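Stop buying fingers by the spec sheet

I've sat through three gripper demos this spring and every one of them picked up a block. A block! Clean edges, matte finish, bolted-down table. Then somebody reads out grip force in newtons and we all write it down.

Wrong test. If the machine is ever meant to work around people's homes, or hotels, or anywhere with laundry, test it on cloth. On a bed. A bed gives when you push on it, and the sheet comes along with whatever you pinch. Spec sheets don't have a row for that.

Rough notes from our own comparison in May, two parallel grippers and one soft one. The soft one is the Menov. The parallel ones I'll call the wide and the narrow, since the narrow is a loaner and I promised. Karthik Munshi ran the controller side, I did the scoring and most of the complaining. 110 attempts on shirts, each one marked clean, dragged (took bedding with it) or missed.

The Menov was lovely on everything rigid and hopeless on a hem. The wide one dragged 37 times. Thirty seven! Most of those came down to approach angle, which is the controller, so is that even a gripper score? I say yes. You buy the pair, you live with the pair.

Black tee on white bedding, two arms, and then the view from down at the gripper.
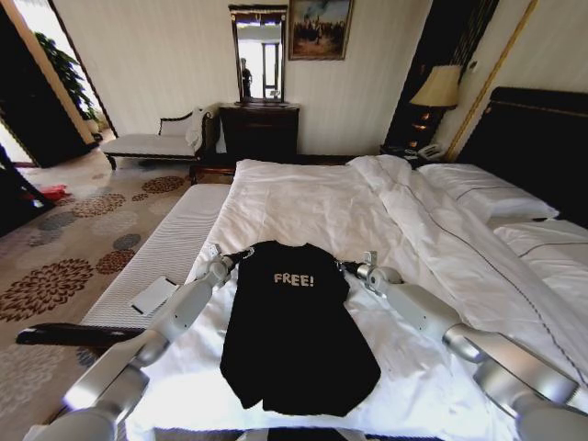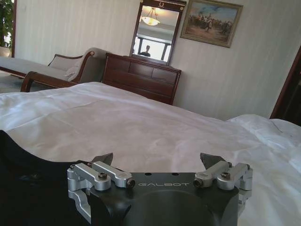 Cameras matter more than the fingers

Here's where I'll lose some people. Given a fixed budget I would take the cheaper fingers and put the money into the wrist view. The head camera is fine for working out which way up the shirt is. It's no use at all for the last bit, when you need to know if there's one layer between the tips or two. We swapped wrist cameras halfway thru and the dragged count moved more than it did for any change of fingertip.

Black cloth is nasty too. Folds vanish. Anyone testing on a nice striped shirt is flattering themselves. Ditto a gray cloth on a gray table, I've seen that one in a brochure.

Controllers, quickly

We tried Onen and Bikar. Onen is stiff and fast, and it treats the mattress like a table, so it goes down hard and comes up with a fistful of sheet. Bikar is slower, nearly 9 seconds per grasp on our settings, but it stops when it feels something. I'd take Bikar. Karthik would take Onen and retune it for a week. We have not settled this and he's probaly going to write his own reply.

What I want from vendors: 7 grasps in a row on a thin dark shirt on a soft bed, no edits, misses left in. Wijesinghe is the only outfit that said yes when I asked. The others sent me another video of the block.

Full score sheet goes up when I've cleaned up the column names. Email me if you want it ugly.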